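Cómo encajan las piezas

Cuaderno de taller para niñas y niños de 8 a 11 años
Museo Trondier de la Mecánica. Área de Educación
Textos: Regula Lehner

Presentación

El Museo Trondier pone a disposición de las familias y de los centros escolares esta serie de cuadernos sobre los objetos que nos rodean y la manera en que están hechos. El presente cuaderno trata de las piezas que se unen entre sí: clavijas, ejes, bloques y ruedas dentadas. Acompaña a la sala 3, pero puede leerse también en casa o en el aula.

Las palabras que quizá sean nuevas se explican la primera vez que aparecen y se recogen de nuevo en el vocabulario final.

Piezas que se buscan

Casi ningún objeto está hecho de un solo trozo. Una silla tiene patas, travesaños y asiento. Un reloj antiguo guarda dentro muchas ruedas pequeñas. Un bolígrafo se puede desmontar sobre la mesa y volver a montar, siempre que el muelle no salga volando.

Para que las piezas de un objeto trabajen juntas hay que unirlas. Algunas se pegan, otras se atornillan y otras se cosen. Las que interesan en este cuaderno se encajan: una parte tiene un saliente, la otra tiene un hueco, y el saliente entra en el hueco. Esta unión se llama encaje o ensamble.

Los carpinteros la conocen desde hace miles de años. En los armarios antiguos de la sala 1 pueden observarse tablas unidas sin un solo clavo, con espigas de madera que entran en su caja. Cuando se abre un cajón de esos armarios, conviene mirar las esquinas.

El tablero de encajes

Para estudiar los encajes resulta muy útil un tablero. Se trata de una superficie plana sobre la que se colocan placas, y en ellas se prueban piezas de distintas formas. En el tablero blanco de estas páginas las piezas son azules, de modo que se distinguen muy bien del fondo.

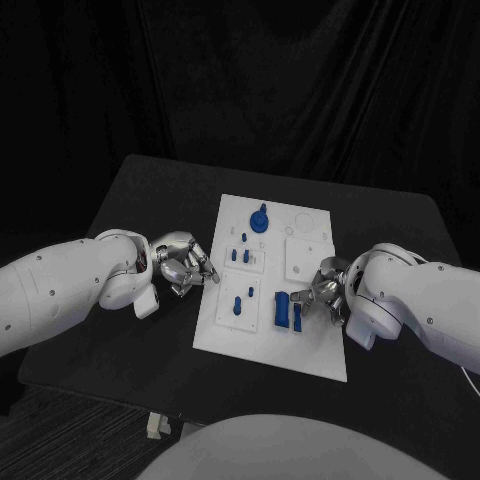 ¿Por qué una clavija redonda no llena del todo un agujero cuadrado?

Porque el círculo no tiene esquinas. Si la clavija es tan ancha como el agujero, toca los cuatro lados por el centro, pero en las esquinas quedan cuatro huecos pequeños. La clavija entra, aunque puede girar dentro del agujero, y eso a veces es justo lo que se busca y a veces es un problema.

Se puede comprobar con un rotulador de cuerpo redondo y una cajita cuadrada de cartón del mismo ancho. El rotulador cabe y da vueltas. Si se hace la prueba al revés, con una barra cuadrada y un agujero redondo del mismo ancho, la barra no entra, pues sus esquinas sobresalen. Habría que limarlas o agrandar el agujero.

La clavija

Una clavija es una pieza alargada, generalmente en forma de cilindro, que se introduce en un agujero. El cilindro es la forma de un bote de conservas o de un tubo de cartón. Hay clavijas largas y cortas, gruesas y finas.

Las clavijas sirven para varias cosas. Pueden sujetar dos tablas para que no se separen. Pueden señalar el lugar exacto en que debe ir otra pieza. También pueden hacer de eje, es decir, de barra alrededor de la cual gira algo.

En los instrumentos de cuerda, como el violín, se llama clavija a la pieza que se gira para tensar la cuerda. Su extremo es un poco más estrecho que el resto. Gracias a esa forma se aprieta cada vez más al empujarla, y la cuerda no se afloja.

La holgura

Si una clavija midiera exactamente lo mismo que su agujero, costaría mucho meterla. Habría que empujarla con gran fuerza o golpearla con un mazo. Por ese motivo se deja a menudo un espacio muy pequeño entre las dos piezas. Ese espacio recibe el nombre de holgura.

Con poca holgura, la pieza queda firme pero cuesta colocarla. Con mucha holgura, entra enseguida pero baila. Los mecánicos llaman ajuste a la relación entre el tamaño de la pieza y el de su hueco, y dedican mucho tiempo a elegirlo bien.

En la vitrina central de la sala 3 se conserva una caja de muestras de los antiguos talleres Pacheco. Contiene 200 clavijas de acero, y cada una es apenas más gruesa que la anterior. Los aprendices debían ordenarlas al tacto antes de usar el instrumento de medir. La diferencia entre dos vecinas es menor que el grosor de un cabello, y aun así las yemas de los dedos la notaban después de algunos meses de práctica.

La rueda dentada

Una rueda dentada, o engranaje, es un disco con dientes en el borde. Cuando dos ruedas dentadas se tocan, los dientes de una entran en los huecos de la otra. Al girar la primera, empuja a la segunda, que gira en sentido contrario.

Para que esto funcione, los dientes de las dos ruedas deben tener el mismo tamaño. Las ruedas, en cambio, pueden ser una grande y otra pequeña. La pequeña dará más vueltas. Si la grande tiene 40 dientes y la pequeña 20, por cada vuelta de la grande la pequeña da dos.

También importa dónde está cada rueda. Si los ejes se colocan demasiado lejos, los dientes no se alcanzan. Si están demasiado cerca, se atascan.

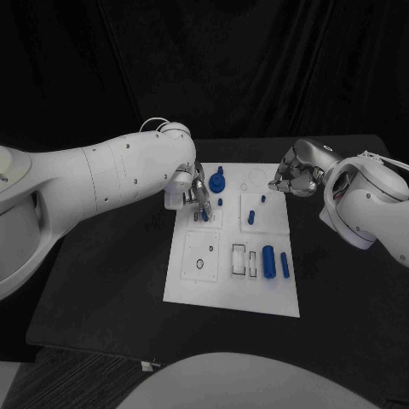
De ahí que primero se fije el lugar de los ejes y después se coloquen los engranajes. En el centro del disco suele haber una parte más gruesa, llamada cubo, con un agujero por el que pasa el eje. El cubo ayuda a que la rueda se mantenga recta y no se incline hacia los lados mientras gira.

El gran reloj de la torre de Morosbridge, cuya maqueta se expone junto a la escalera, tiene 95 ruedas dentadas. La mayor es más alta que una persona adulta y la menor cabe en la palma de la mano. En febrero, cuando hace más frío, el metal se encoge un poquito y el relojero revisa una por una las uniones.

Cómo se coloca bien una pieza

Antes de encajar una pieza conviene mirarla despacio. ¿Es igual por los dos extremos? ¿Tiene algún lado plano? Una clavija cilíndrica puede girarse sobre sí misma y seguirá entrando. Un bloque rectangular es más exigente: hay que orientar sus lados para que coincidan con los del hueco.

Después se acerca la pieza hasta situarla encima de su sitio. Debe bajar recta. Si baja inclinada, uno de sus bordes choca con la pared del agujero y se traba, igual que un cajón cuando se empuja solo por una esquina. Apretar más no ayuda. Lo correcto es levantarla un poco, enderezarla y volver a bajarla con suavidad.

Muchos fabricantes recortan ligeramente el borde de la clavija o del agujero, de manera que quede en cuesta. Ese recorte se llama chaflán y guía la pieza hacia el centro.

Actividad: un tablero de cartón

Material necesario: una caja de cartón grueso, un lápiz, una regla, tijeras de punta redonda, plastilina y varios objetos pequeños de casa, como un tapón, una goma de borrar, un dado o un trozo de lápiz.

Coloca los objetos sobre el cartón y dibuja el contorno de cada uno. Pide a una persona adulta que recorte los contornos. Pega el cartón recortado sobre otro entero, y así los agujeros tendrán fondo.

Cuando el pegamento esté seco, intenta poner cada objeto en su hueco. Apunta en una hoja cuáles entran con facilidad, cuáles quedan apretados y cuáles bailan. Si alguno baila demasiado, forra el borde del hueco con un poco de plastilina y prueba otra vez.

Prueba también con los ojos cerrados. Busca primero el hueco con un dedo de una mano y acerca la pieza con la otra.

Para los grupos escolares, el museo presta el juego de encajes Skituris, que incluye tablero y piezas de tres tamaños. Debe solicitarse con la reserva de la visita.

Vocabulario

Ajuste: relación entre el tamaño de una pieza y el del hueco en el que entra.
Chaflán: borde recortado en cuesta.
Clavija: pieza alargada que se introduce en un agujero.
Cubo: parte central de una rueda, por donde pasa el eje.
Eje: barra alrededor de la cual gira una pieza.
Encaje: unión de un saliente con un hueco.
Engranaje: rueda con dientes que mueve a otra o es movida por ella.
Holgura: espacio que queda entre dos piezas encajadas.

Otros cuadernos de la serie: Palancas y balanzas. Poleas. El tornillo. Muelles.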